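3.2 Floor placement of the laundry container

The second part of the study concerns where the container stands while a front-loading machine is filled.

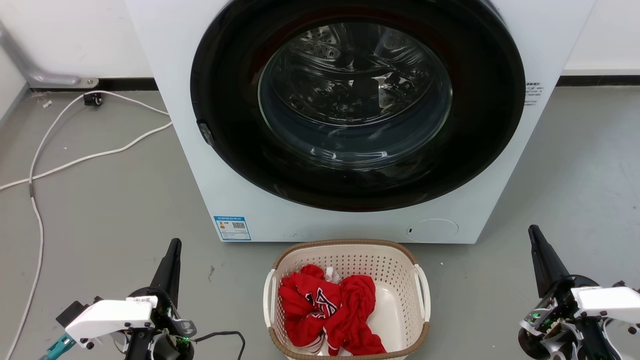

Figure 2. Front-loading washing machine with a basket of red clothing on the floor in front of it.

Loading height is fixed by the machine, but the height and distance of the container are chosen by the person doing the laundry. In the diaries collected for the Cinholm households, the floor directly in front of the machine was the most common position, and it is the position treated as the baseline in this section. Figure 2 shows the arrangement. The basket is rectangular, of cream-white plastic with a perforated grid in the sides, and has a side handle on the left and on the right. The door of the machine is round, with a clear window set in a black ring, and lies well above the floor.

The baseline has one clear advantage, a short horizontal path between container and drum. Its cost is vertical. Each garment is lifted from near floor level to the door opening, and the trunk is bent at the start of every lift. The bend becomes deeper as the basket empties, so that the last items in a load require more effort than the first. A second cost concerns the door. On a front-loading machine the door swings outward, and a basket placed too close has to be pushed back before loading can begin. Participants reported this correction in 19 of the 50 diaries. Most described it as a habit and did not list it as a problem until asked.

Basket construction was coded separately from basket position. Rigid baskets with side handles were moved more often during a load than soft bags, which tended to stay where they were first set down. Perforated sides were recorded but not used in the analysis, as their main effect is on airflow during storage and the present data cover filling only. The color of the load was recorded for the sorting analysis in Section 4 and has no role here.

The diaries contain 1312 loading entries in total. Entries were excluded if the container was carried by hand throughout or if the machine was built in under a counter with a raised base. Households in Droltton, where stacked machines are common, are reported separately for the same reason. The coding scheme follows the Grarklow protocol, with the category "beside machine" split into left and right. This change was made after the August pilot, in which the single category hid a preference linked to the side of the door hinge.

Two alternatives to the baseline are considered below: a low stand in front of the machine, and a floor position to the side opposite the hinge.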